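**Ticket 1717 — Replacement fingers and spare batteries for the hand-held grippers, bedroom station**

Status: open, waiting on quote
Raised by: Loan Hoàng
Assigned to: Thảo Dương
Category: equipment / purchasing

**Problem**

Finger pads on the older units are losing grip on thin cotton. Shirts slide out at the shoulder when the operator lifts off the mattress, and the take has to be redone. Heavier fabric is fine. I've tried cleaning the pads with isopropyl and swapping left for right. Cleaning helps for an hour or so, swapping does nothing.
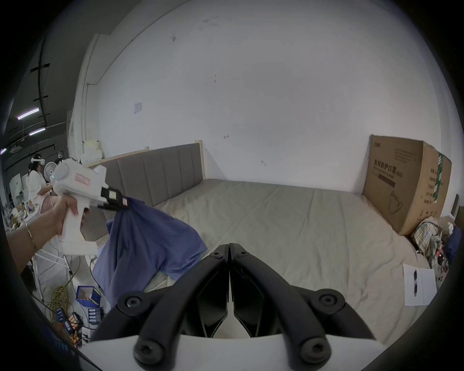 Batteries are the second half of this. We are down to 8 cells that hold a full charge and the afternoon shift runs through them before the chargers catch up. If the purchase has to be split, I'd rather see batteries go first.

**What I'm asking for**

- 50 replacement pads (Gremedano part, sold in bags of 50)
- 7 complete finger sets, so a worn one can be swapped at the bench and not mid-shift
- Spare cells, same type as we have now. Quantity to be settled once the budget line is confirmed
- One more charging rack if there's money left

**Reply — Thảo Dương, 9:40 a.m.**

Checked with both suppliers. Gremedano has the pads in stock. Drevby will do a compatible pad for less but wants a minimum order, and their bolt spacing is listed as "similar", so I've asked for a drawing before we go any further. Finger sets are Gremedano only.

Please confirm whether the slipping happens with both hands or only the dominant one. If it's one side we can halve the finger sets.

**Reply — Loan Hoàng, 11:15 a.m.**

Both. It's worse when the cloth is pinched at one spot and the rest bunches up over the jaws. Folding programme has us on shirts and towels until the end of the quarter, so the wear won't ease off. I wouldn't halve the order.

Also, the Vương cables were meant to be on this request and got left off. Add them if the form is still open — otherwise I'll put in a separate ticket.

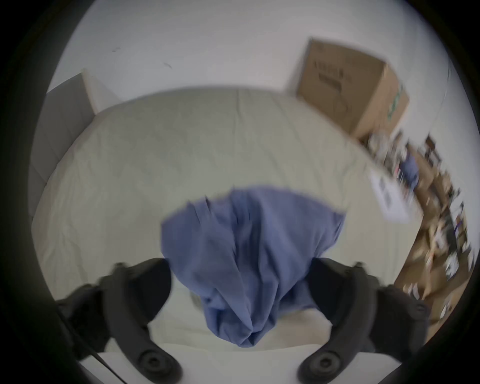 *Clestville, November*

Quote received from Gremedano for pads and finger sets. Drevby's drawing came through and the holes don't line up, so they're out for this round. Cables added to the same form.

Cells are held over. Finance wants them under consumables and the rest under equipment, which means two approvals. Thảo to resubmit the cells on their own. Ticket stays open until both numbers are back.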